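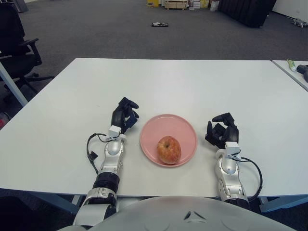 10/06/2021
By the fiction desk

The apple was the last thing left in the apartment that could be called food, and so it got the plate.

It was the pink plate, the one that had come with 7 others from Skomum and outlived them all. She had never liked it. It was the color of canned salmon and made toast look ill. But the good dishes had gone ahead to Plovano in May, wrapped in her good towels, and a person moving 898 miles for a job at Rengifo could at least eat her last lunch off something with a rim.

She put the apple down stem side up and went to look for a knife.

The knife was packed. So were the forks, the spoons and the thing for melons, which she had used once and then paid Jakis to move for her anyway. The quote had been nearly 2,000 dollars. It covered "all household contents," a phrase that had sounded grand until a man with a clipboard stood in the doorway and looked for them.

She came back. The apple hadn't improved. It was red in places and yellow in others, as if it had been asked to choose and had wanted more time. She knew the feeling. She had said yes to the job on a Monday-morning sort of impulse and had been composing a polite no ever since – it was up to three paragraphs now and had a very nice opening.

Her mother called to ask whether she was eating.

"I'm having lunch," she said. "On a plate."

"What kind of lunch?"

"Fruit course."

Her mother let that sit on the line for a while, then asked about the weather in Plovano, where neither of them had ever been.

After she hung up she wiped the table, which was already clean, going carefully around the plate. The buzzer went. Jakis was early, for the first time in the history of Jakis.

"One minute," she told the intercom. "I'm in the middle of a meal."

She picked up the apple and took a bite. It was a little soft on the yellow side. She took another one anyway and let them ring.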